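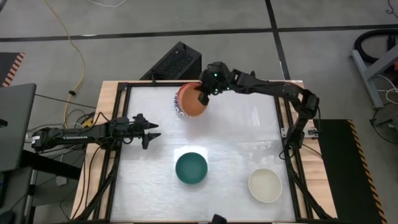 Home | Notes | Archive | Contact

Glaze crazing and the dishwasher

5 Jul 2018, by Freya Pilkington

Crazing starts when the glaze shrinks more than the clay under it. I ran two glazes, Kavach clear and Prelitz matte, through 40 dishwasher cycles each. The Kavach crazed. The Prelitz did not.

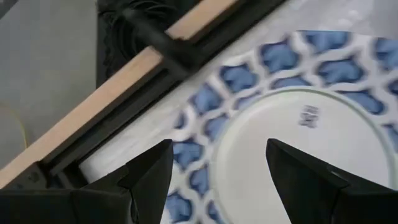

Pattern makes inspection harder. Fine cracks show up well on plain white once you rub in ink. On a repeating blue and white design like the one on this round plate, I would check the back first. Dry the piece at 105 degrees before weighing it.

Recent posts
Kiln shelf wash, second batch
Weighing test tiles
Sanding foot rings with 800 grit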